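Notebooks on the Rashti Table

Wed 23 November

We buy the same notebooks every year for the Brutoldale reading room. They have brown card covers and cream paper, nothing printed on the front, and people take them for meeting notes, recipes, homework and lists. In September we ordered 200 of them from Ekden, and the boxes have been sitting under the stairs ever since. This month we finally started going through them, checking the covers and corners before they go out on the shelf. We check them by hand on the long table in the Rashti room, a few at a time.

The page is short. I put it up mainly for the other reading rooms before they decide whether to join the next order. The smallest order Ekden will take at this price is 200, which is too many for most rooms to use on their own.

**Lifting the corner**

A soft cover bends with the pages when you pick up one end. The paper is a warm cream color and the card is plain tan. We lift each one at the corner to see whether the cover springs back or keeps a crease. A crease doesn't stop anyone from writing in it, but people leave those on the shelf until last.

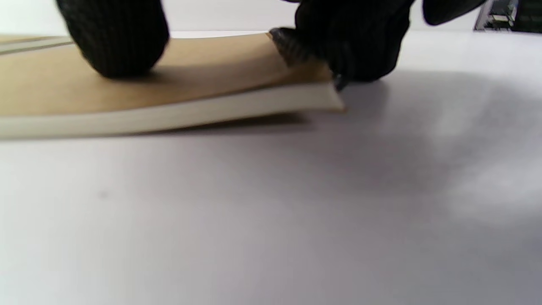 Mesfin Teshome wrote to say that the cream paper is the reason he'd order again. White pages show the ink from the other side when he uses a fountain pen, and he had no trouble with these. He'd like a stiffer back cover, though, because he mostly writes standing up and has to hold a clipboard underneath. He also asked if the Nornby room could have 36 of them before the end of the year.

Yes, Nornby can have 36. They'll go over in the van with the returned books. I have asked Ekden about a stiffer back, and they do make one, but it comes only in gray and costs more. If enough rooms want it we can split an order. Send me a number and I'll add it up.

As for the covers, most of what we've found so far is small. Corners get pushed in when the boxes are packed too full, and the top layer in one box had picked up some dust. A dry cloth takes care of the dust. Please don't use a damp one on the card – it leaves a mark that stays.

**Side by side**

Two notebooks from the same lot, with silver spiral bindings. The cover on one has a slight curl at the top, and the other lies flat. Both are fine to put out. For a curl like that we stack the notebooks under something heavy over the weekend and look again.

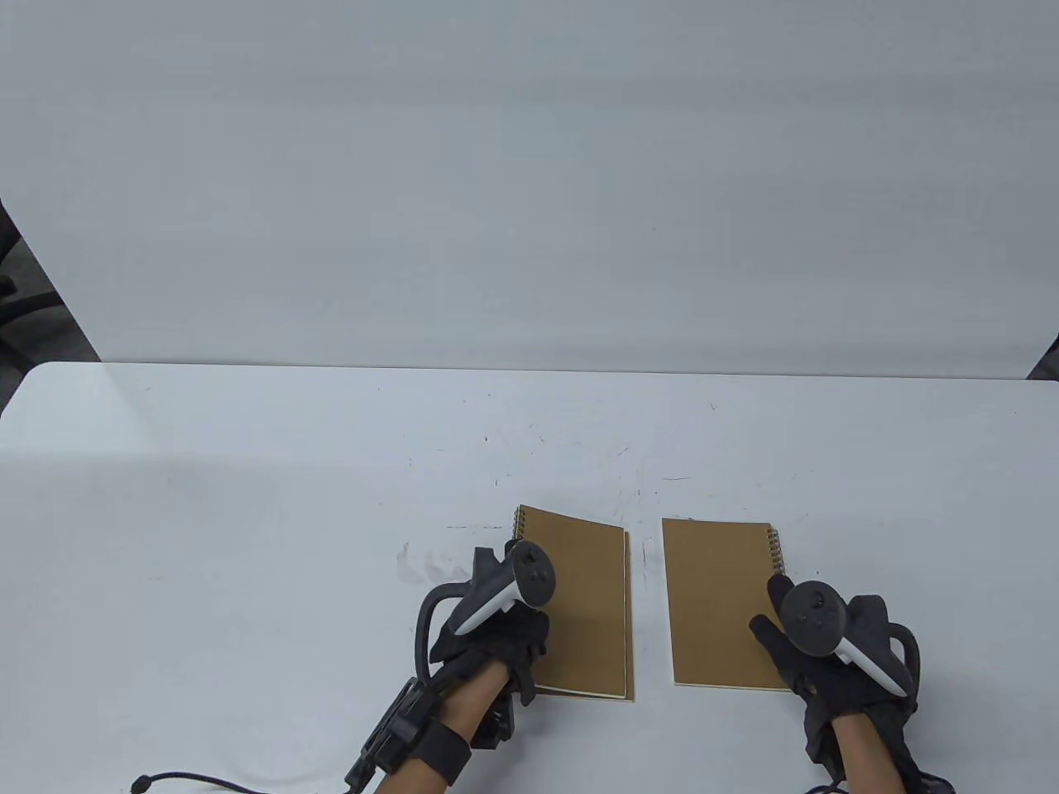 The ones that still curl after that go in the free basket by the front door, along with the creased ones. So far there are 39 in the basket. Take as many as you can use. Schools are welcome to send someone with a bag.

The rest will be on the middle shelf next to the pencils. Price is the same as last year, and the money goes in the tin on the desk. If you want more than a handful, ask at the desk first so that I can bring up another box.

For anyone thinking about the next order: if Nornby and the other rooms come in with us, we could go up to 590, and Ekden has said the delivery would be free at that size. I need to give them an answer before the holidays. Leave a note at the desk with your room's name and how many you want, brown or gray back.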